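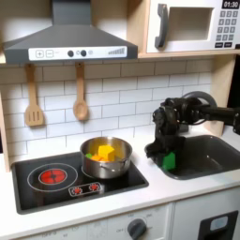

给孩子买玩具厨房这件事,我前前后后纠结了差不多一个夏天。家里客厅不大,沙发旁边就那么一块空地,要是买回来孩子玩两天就丢开了,那可真是又心疼钱又心疼地方。看了好多家,最后定下的是Plavetti这一款,到手价258,算是中等价位吧,比那种塑料壳子的贵一些,比全进口的又便宜不少。用到现在也有几个月了,想着当初自己看别人的评价看得那么认真,也该来写一篇,给还在犹豫的爸爸妈妈们做个参考。

先说安装,因为我知道很多人最怕这个。箱子挺沉的,送来的时候是晚上,我想着趁孩子睡了偷偷装好,第二天给她一个惊喜。结果低估了!一共48颗螺丝,分装在小袋子里,袋子上有编号,这一点要表扬,但是说明书画得有点小,我戴着眼镜凑在台灯底下看,还是把一块侧板装反了,拆下来又重来一遍。从八点多一直弄到快半夜,腰都直不起来。建议大家找个人一起装,一个扶一个拧,会快很多。孔位倒是都对得上,没有出现拧不进去的情况。自带的小扳手不太好使,我后来换了家里的螺丝刀,顺手多了。

装好以后我自己先蹲在那儿欣赏了半天,真的好看。浅木色配白色,再加一点深灰,放在客厅里一点也不闹眼睛。我之前最不喜欢的就是那种大红大绿的玩具,一摆出来整个家都像幼儿园。这个往角落里一放,来串门的朋友都以为是我特意搭配的小柜子,走近了才笑出来。

最让我惊喜的是那个抽油烟机。说实话买的时候我根本没在意它,觉得就是个摆设,谁知道孩子最喜欢的偏偏是它。造型跟我们家厨房里那种很像,上面窄,下面宽宽地张开,前面一条白色的面板,有加号、减号,有小黑旋钮,右边还印了一排一格比一格高的竖条。我女儿每次"炒菜"之前一定要先伸手去点加号,嘴里还要"呜——"地配音,然后回头跟我说,妈妈,油烟好大,你站远一点。我听了真是哭笑不得,这句话是我每天跟她说的呀,一个字都没改。

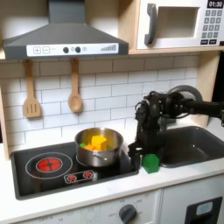 灶台是黑色的,亮亮的,嵌在白色台面里,画着圆圈圈的炉头,看上去很像电陶炉。亮面好看是好看,就是特别容易留手指印,尤其是小朋友刚吃完饼干就跑过来做饭的时候,那个印子一个接一个的。好在拿块湿布一抹就干净了,我现在习惯每天收拾桌子的时候顺手带一下。白色台面比我想的耐脏,有一次她拿水彩笔在上面画了"酱油",我吓了一跳,擦了几下也就掉了。

木头的小铲子和小勺子也想单独夸一夸。铲子头上开了三道长槽,勺子是浅浅的椭圆形,平时就挂在油烟机下面,背后是白色的小方砖图案,怎么看怎么舒服。边缘打磨得挺圆润的,我拿手来回摸过,没有毛刺。孩子玩完以后居然会自己挂回去,这在我们家可是件了不起的事,其他玩具从来都是我跟在后面捡。我猜是因为挂上去这个动作本身对她来说也好玩吧。

微波炉放在右边的木搁板上,白色的,带一个深灰的竖把手,显示屏上写着01:30。这个时间是固定的,所以我们家不管热什么都是一分半钟,热牛奶是一分半,热一整只"烤鸡"也是一分半。女儿已经默认这就是微波炉的规矩了,有一天我在真厨房里按了三分钟,她还很严肃地纠正我,说按错了。

再说说不太满意的地方,免得大家觉得我是来打广告的。第一是味道,刚拆箱的时候板材有点气味,我开着窗通风,放了5天才让孩子正式玩,之后就闻不到了。家里有小宝宝的,还是多放一阵子再用吧。第二是微波炉那块搁板,位置对大人来说刚好,对个子小一点的孩子就有些高了,我女儿刚开始要踮脚,后来给她垫了个小凳子。第三是包装,泡沫碎屑特别多,一拆开到处都是,我扫了两遍地第二天还能在沙发底下找到,希望商家以后能换一换。

客服我也找过一回,因为有一个盖螺丝孔的小贴片找不到了,可能是我自己扫地的时候扫走的。对方没多问,直接补寄了一小包过来,这一点还是挺暖心的。

之前我还对比过Hetar家的一款,颜色也漂亮,价格差不多,不过没有油烟机,只有一排挂钩。如果家里地方特别窄,上面又不想挡住窗户,那一款可能更合适。我们家靠着一面实墙,所以没有这个顾虑。

年龄的话,我觉得3岁以上玩起来比较有意思,再小一点的孩子主要就是敲敲打打。我外甥来的时候才刚会走路,抱着勺子啃了一下午,也算是玩得很投入了。大一点的小朋友会自己编故事,开饭店、送外卖、给客人写菜单,我女儿现在每天傍晚都要问我想吃什么,我点了面条,端上来的往往是一颗草莓,还不许退菜。

总之这笔钱我觉得花得值。等有活动的时候我打算再添一套小锅和切切乐蔬菜,现在她都是拿我的不锈钢碗当锅用,叮叮当当的,邻居大概也快有意见了。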